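Flestari Teach Kit: my first month with a remote-controlled arm trainer

Reviewed by Leilani Villanueva

I have wanted to try one of these for ages, so when a Flestari kit landed on my desk in September I cleared the whole evening (and then, let's face it, the whole week). The idea is simple. You hold a pair of hand controllers, you move the arms through a job yourself in the simulator, and the software saves every run so a policy can be trained on it later.

Setup took me less time than dinner did. Two cables, one install, and a calibration step where you hold each controller still and squeeze the trigger. The simulator opens on a plain table with cups on it, and the wrist views come up beside the main window. I thought I would ignore those. I was wrong! By the second night I was steering by them almost all the time.

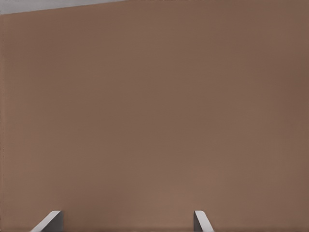
The triggers deserve a paragraph of their own. They're smooth all the way through the pull, with no dead spot in the middle, and the fingers on screen follow so closely that I stopped thinking about the controller. My old Stometti set had a little lag that made me overshoot. With this one I could creep up on a cup, stop, change my mind about the angle and go again.

Recording is one button with your thumb. Press to start, press to keep, hold to throw the run away. I threw away plenty. Amos Mbeki, who shares the office with me, has much steadier hands and hardly ever used the long press – he also never rotates his wrist enough, so we each had bad habits to unlearn.
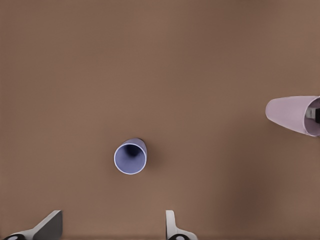

Wrist view from the cup task, gripper open, with the blue cup upright and the pink one on its side.

Two-arm work is where I had the most fun. You need a bit of patience while your brain sorts out left from right, and then it clicks and you find yourself grinning at a table full of cups. I had 80 runs saved by Sunday, and going back through them was easy: the replay window scrubs quickly and you can trim a slow start without opening another program.

Now the gripes. Depth is hard to judge from the wrist views on a plain tabletop, and I'd love an optional grid. The controller cords are too short for a standing desk. The manual covers file export in half a page, and I ended up asking Mei Ruiz-Ortega how she had named her folders. Storage is capped at 3,000 runs per project too, which I haven't hit but a busy lab might.

Would I keep it? Yes, and I've already asked to. I'm starting on a stacking task next, with longer cords on order.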